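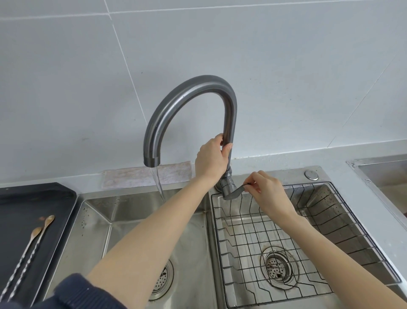 Asmaa Ragab wrote to me after the Costdale talk that I was being unfair, that people who think about the kitchen tap go on to think about the garden hose, and that you have to start somewhere. Read that out in full. Then ask who in the room has ever gone from the tap to the hose. Wait. Don't fill the gap.

My trouble with it is that I've heard the same line for years and have yet to see it tested.

OPENING CLAIM

"Small habits at the sink will get us through the dry years." Put it up and leave it up. I don't say it's false. I say it gets repeated by people who haven't looked at their own meter.

THE COSTDALE TRIAL

356 homes signed up. They signed up — say this slowly — which means they already cared. Each got a tap insert from Wernine and a fridge magnet. After three months the organisers announced a saving of 381 litres per home.

Questions I asked at the time:
Saving against what? Against the same homes in the previous quarter, which was summer.
Did anyone leave gardens out of the sums? No.
Was there a group without inserts? No. I was told that would have been "discouraging".

Pause here. If someone from Wernine is in the audience, give them the floor now and not at the end.

ONE SPOON AT A TIME

Most of us have stood there rinsing a single long-handled thing under a running tap and felt a bit guilty. Fine. Time it at home with a bucket underneath. Then go and do the same with the shower and a leaking toilet. Bring your own numbers, I don't want you to trust mine either.

Fouad Filali's point, worth passing on: a slower tap left on for longer can use the same water. He has a slow insert at home and says he just stands there. One man's kitchen, so don't lean on it.
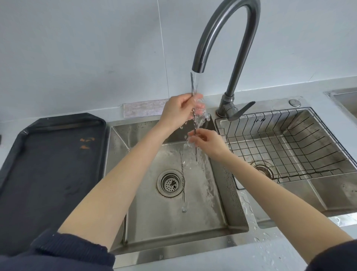 THE APP

Elus shows you a little blue tank that fills as you "save". I used it for all of May. It gave me credit for 831 litres. My meter didn't move in any way I could match to that. I was away for nine days of it and the app congratulated me for those too.

I wrote to them. The answer said the figure was "behavioural". If you know what a behavioural litre is, see me at the tea urn.

WHERE I'D LOOK INSTEAD

Skip this if we're past the half hour.
— Mains leaks. Benkirane Street had one running down the gutter for weeks while the magnets were being handed out.
— Toilets. Food colouring in the cistern, wait, look in the bowl. Costs next to nothing.
— Lawns. This will annoy people. Say it anyway.

The council paid for 700 inserts and has the leftovers in boxes. I've asked what the lot cost and I'm still waiting for a reply.

LIKELY QUESTIONS

"So should I leave the tap running?" No, turn it off, it's your bill. I'm only asking for the claim to be measured before we spend more on it.

"What would change your mind?" Two sets of homes, picked by lot, a full year of meter readings, gardens counted separately. I'd come back and read out the result whichever way it went.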